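Search this site Search Go

Taking Out the Trash, Slowly

I got to the Vurnora open day early, which is a mistake I make at every open day. The coffee wasn't out yet. A sign in the lobby said "Robots, 3rd door" with an arrow pointing at the elevator, so I wandered for a bit (there are a lot of doors) and ended up in a living room.

A real one, too, or close enough that I wiped my feet. Vurnora borrowed the apartment for its home-help project, Irkero, and left it looking lived in, with a big flowered carpet and nice old furniture. The job for the morning was tidying up. Pick things up off the carpet, deal with the trash can, don't knock over the plant. I have kids, so I felt right at home!

I figured the trash can would be the easy part. Then I thought about how I handle a bag at home, with a lot of tugging and some muttering, and I started to feel for the machine. Thin plastic folds and slides and sticks to itself, and you have to get hold of just enough of it.
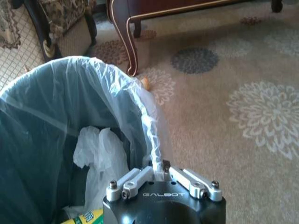
A pinch of the liner between the fingertips.

There were 15 of us on the tour, and we'd been asked to stay back and keep our voices down, which lasted until the first person whispered "go on, you can do it." After that it was more like a kids' soccer game.

I had come expecting a talk with slides. What I got was an engineer from Khokhar, the software outfit on the project, leaning on the door frame and answering whatever we threw at her. How much can it lift? Would it mind a dog? Could it do stairs? (No, and she looked a little tired of that one.) She told us the hardest thing in any home is the light, because it changes all day long and a room at breakfast isn't the same room by the middle of the afternoon.

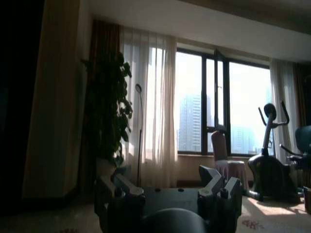
That stuck with me, because I'd picked my spot by the wall purely to keep the sun out of my eyes. It was a bright November morning and the place was full of it. Lovely for us visitors, a headache if you're trying to find a tissue on a pale rug.

And tissues there were, along with a toy car and plenty of other odds and ends, the sort of stuff that turns up under my couch every spring.
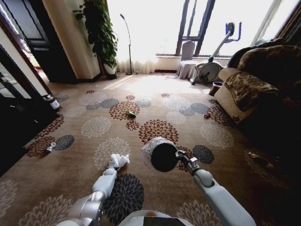 By our home and gadgets writer
Photos: Irkero open day

What I liked best was watching both arms at once. I can't fold a towel without using my chin, so two hands with two different things in them looked like showing off to me. The man beside me had driven 53 miles to see it and said he'd have driven farther. His wife said she wouldn't have.

We took a break after nearly 30 minutes and I finally got my coffee. The cookies came from Wemura, the bakery downstairs, and if you go for no other reason, go for the ginger ones. Over the cookies I asked the engineer what she'd want it to do at her own place. Cat litter, she said, before I'd even finished the question.

Then it was back in for more of the trash can, and by now we all had opinions about it. One woman thought they should use a bigger bag. Somebody else thought a smaller can. I kept wanting to reach over and help, which I suppose is how my mother feels watching me cook. 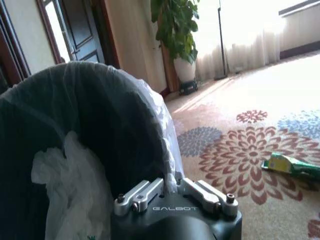 I asked if snack wrappers were harder than tissues and got a long answer about shiny things and crinkly things that I only half followed. The short version, as far as I could tell, is that a wrapper never has the same shape twice, so there's no one right place to grab it.

Would I have one at home? Ask me again when it does stairs. I'd happily give it the living room, though, and I'd clear out of the way and let it take as long as it wanted. The next open day is in the spring, and they tell me the kitchen will be ready by then. I'll be the one who's there too early, asking about the coffee.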